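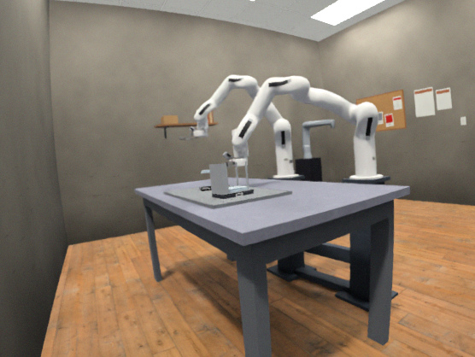
*Two robot arms at one table, inside the computer model of the Rilex workshop.*

## A day out with the arms

Every March, the Rilex workshop in Cumgate opens its doors and lets children in. This is brave of Rilex. Last time, 16 of us went from Kassa School, and we brought sandwiches.

Our guide was Yeshi Tekleab, who teaches robots to pick things up. You may think you could do that job. You have been picking things up since you were a baby, and you are very good at it by now. A robot arm isn't. It has to be told how far to reach, how low to go and when to squeeze, and it will do exactly what it was told, even if what it was told was silly.

### Practice first, in a pretend room

Before a real arm moves, Yeshi tries the job in a **simulation**. That's a room made inside a computer, a bit like a video game with less jumping. Whoever builds it has to put in the walls, the floor and the table. This one even has a cork board with notices pinned to it. The robots can't read them, but neither do most people at work.

The simulation at Rilex is called Vudasitz. Yeshi's team ran one job in it 1358 times before the open day. If a pretend arm knocks over a pretend box, you press a key and start again. If a real arm knocks over a real box, you get a broom.

### Shoulder, wrist, fingers

A robot arm has parts named after yours. Look at the nearer one in the picture. It starts on a white column, bends at the shoulder, runs along a long link, then comes down to the wrist. At the end is a **gripper** with two fingers. You have more fingers than that, so please feel superior for a moment.

Its gripper points down near the light gray box on the table. The other arm has its gripper up by the wall shelf, where there is a small cardboard box.

### Whose turn is it?

With 2 arms at one table, the hard part is staying out of each other's way. Each arm has to be given a path, and the computer checks the paths for bumps. Kieran Sugden, who is nine, asked if the arms ever argue. Yeshi said no, but the people programming them do – mostly before lunch.

### Try it at home

Find a friend, a table and a plastic cup. Your friend is the robot and keeps both eyes shut. You give orders such as "left a little," "down" and "close your fingers." Don't use a full cup. Kieran did, and it was almost 700 milliliters of orange juice.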